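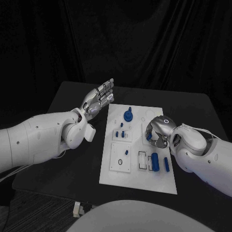

Laying Out a Parts Board for Bench Assembly

A parts board is a flat panel that carries every small component of a job, each in a marked position. It moves between shelf and bench as one unit. The notes below cover size, color, marking and use, and apply equally to furniture hardware, hobby kits and small repairs.

Board and bench surface

Use a rectangular white board on a dark top. The edge of the board stays easy to find, and a dropped screw shows up on either surface. Lay the board flat with the long side running away from you if the job is done mostly in one place, or across you if you reach from part to part. Leave bare tabletop on all sides for tools. A board that overhangs the bench will be knocked sooner or later.

The board must not rock. Check it by pressing each corner in turn. If it moves, fit self-adhesive rubber feet or put a sheet of non-slip shelf liner under it. Magsi liner can be cut with scissors and wiped with a damp cloth - do not machine wash it, as the backing separates.

Part color

Where you have a choice, keep all loose parts in one strong color. Blue on white reads well under both daylight and LED lamps. Pale gray and clear parts are the worst case. For these, put a square of colored card inside the outline.

Printed outlines

1. Set the parts out dry and move them until no two are closer than a finger width.
2. Trace each part with a sharp pencil held vertical. A tilted pencil makes the outline too small.
3. Remove the parts and go over the line with a fine permanent marker, or scan the sheet and print a clean copy at 100 percent. Turn off "fit to page" in the print dialog.
4. Label with a number outside the outline. A number inside is covered when the part is in place.
5. Seal with clear matte film. Gloss film throws glare from an overhead lamp.

Raised plates

Parts that have to stand upright need more than an outline. Fix a small square plate to the board and drill it to suit. For a round peg, drill slightly over the peg diameter and break the top edge of the hole with a countersink, two turns by hand. The chamfer guides the peg in. Without it, a peg presented at a small angle catches on the rim.

Attach plates with two screws from below. Corketti double-sided tape holds for light use but creeps in a hot garage. One plate left on tape in August had shifted far enough to need redrilling.

Handling

Hold a peg near its upper end, bring it over the hole, then lower it vertically. Keep the other hand open and clear of the outlines until it is needed to steady the board. Sleeves should be rolled or buttoned. Work from the far side toward the near side so that your forearm does not pass over parts already set.

Background

A plain black curtain behind the bench cuts stray reflections from windows. Hang it in loose folds and keep the hem off the floor. Heavy cotton sheds lint at first - shake it outdoors before hanging.

Storage

Store boards flat. For vertical racks, such as the Cloltari 11-slot type, empty the pegs into a lidded tray first and write the board number on the lid.

Revised 3/26/26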